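Zellasby Enamel Mug Paint Kit (6 colors)

Handmade in small batches. Ships in two to three days.

Hello and welcome to my one and only paint kit! I'm Emmanuel Tanui, I run Jimgate out of a converted garage, and for years I sold finished mugs and nothing else. Then people kept asking what I was using on them, and could they buy a little of it, and would it work on the chipped one their aunt left them. So now there's a kit. It's called Zellasby after the street where I rented my first bench, and I've been tinkering with it far longer than is sensible.

What you get is 6 pots of water-based ceramic paint, two brushes (one flat, one skinny), a sheet of tracing paper, a strip of low-tack tape and a folded card with my instructions. The pots are small, but the paint is thick and it goes a long way. My own test set has done more mugs than I have hooks for.

The colors are Brick, Mustard, Pond, Ink, Chalk and a slightly odd pink I call Gazi. The pink was supposed to be coral. I mixed it wrong on a hot afternoon, loved it, and then spent the whole of June trying to get the same wrong mix again!

Which mugs work

Anything glazed and oven-safe is fair game: stoneware, porcelain, those heavy diner mugs from thrift stores. Thick ones are the most forgiving. Please skip plastic, melamine and anything with a metallic band around it, and if you want to try glass, put it into a cold oven and let it heat up slowly along with the oven. 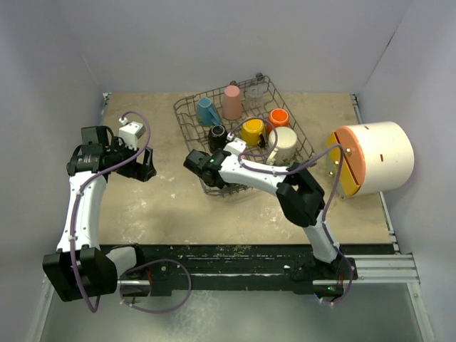 Prep is the dull part and I'm going to nag you about it anyway. Wash the mug in hot water with plain dish soap, rinse it twice, and let it air dry, handle and all, then wipe the outside with rubbing alcohol and try to keep your fingers off it. A wire rack is much better than a towel for this, as towels leave fuzz and fuzz shows up under Chalk like you wouldn't believe. While they're all sitting there together, have a good look at your base colors too. A yellow mug next to a black one makes the point better than my card does: Ink looks terrific on the yellow and vanishes on the black, and a cream-white one will take any pot in the box. For darker mugs, put down two coats of Chalk first and let each one dry before you go over it.

Painting and baking

Stir, don't shake (bubbles). Thin coats, an hour between them. Stay well below the rim, at least a finger's width, and keep all of it on the outside. The paint isn't meant to touch food or lips. If you mess up, a damp cotton swab takes it right off until it has been baked, and after that you're into razor blade territory.

Leave the finished mug for a full day, then bake it following the times on the card. Let it cool with the oven door shut. I know you'll want to peek. I always want to peek.

Baked mugs are happiest washed by hand. My friend Rizwan Marikar puts his through the dishwasher every night in spite of me, and the Mustard has gone a bit soft around the edges. He says he likes it better that way.

Sizes and refills

The standard kit is all 6 colors. Single refills come in every color except Gazi, which I can only make in tiny amounts, so it stays in the full kit for now. I also do a class pack with 10 of each pot and no brushes, for teachers and birthday parties. Message me before ordering that one so I can tell you how long the mixing will take.

Item numbers: standard kit 121, class pack 456.

If you'd rather see the colors in person, the Dritodow craft shop keeps a painted tile of each one by the register. Ask for the newer tiles, the old set has faded in the window and makes Pond look gray.

Unopened kits can come back within a month. If a pot arrives cracked or dried out, send me a quick picture and I'll mail you a new one.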